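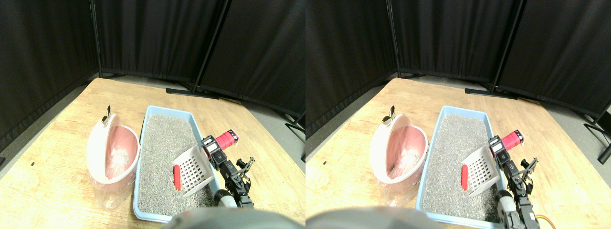 Automation and Care Work at a Small Animal Boarding Site: Student Project Report

1. Background

Our group looked at how a robot arm might change the working day of staff at Trernorside, a cattery and rehoming centre. The centre took in 515 cats last year. Cleaning litter trays is the largest single task on the morning rota and it is the one staff mention first when they talk about sore wrists and backs.

Fusto, the company developing the arm, let us visit its test area in September and read the task sheets. The system is called Laur. It is meant to scoop trays on a bench while a member of staff carries the trays to and from the pens.

2. What we did

We kept a log of tray cleaning at Trernorside and recorded 3544 tray cleans by hand. We also interviewed the morning and evening teams, once before the Fusto demonstration and once after it. At the test area we watched 241 attempts at the scooping task. The attempts were run by two operators who had both done animal care work before moving to Fusto.

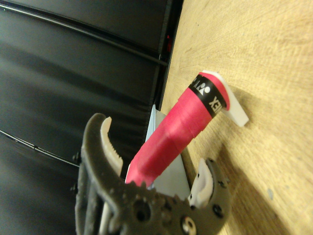

Fig. 2. The gripper at the red handle, with a white pad on each finger.

3. The task

Scooping looks simple but staff described several steps they do without thinking. They tilt the scoop to get under a clump, shake it so clean litter falls through, and check the corners. They also look at what is in the tray. A change in a cat's litter is often the first sign that it is ill, and the evening team said they had caught two bladder problems this way in one month.

The operators at Fusto told us the grip on the handle took longer to get right than the arm movement. A handle made for a human hand can turn between two fingers when the scoop is loaded.

4. What changes for staff

The morning team expected to bend less. They also expected to walk more, as every tray has to go to the bench and back. One person worked out that this would mean almost 4000 extra steps a shift, and asked if the bench could be put on wheels. Fusto has not decided.

The second change is who notices things. If the arm empties the tray, someone still needs to look at it first. We suggested adding a check box to the pen card. Managers agreed, but it adds a job to a rota that was supposed to get shorter.

Nobody we interviewed expected to lose hours. Two part-time staff wanted this in writing.

5. Limits

We only studied one centre. A second site, Jultlow, withdrew before the interviews. We have no results from the arm working near live animals.

Search this site Enter keyword Go

Comments (3)

catteryhand: We did a trial with self-cleaning boxes and the checking problem was the same. You stop looking.

mjr_eng: Did you record how many of the attempts failed? Would be useful in section 2.

tabbytwo: The walking would put me off more than the scooping.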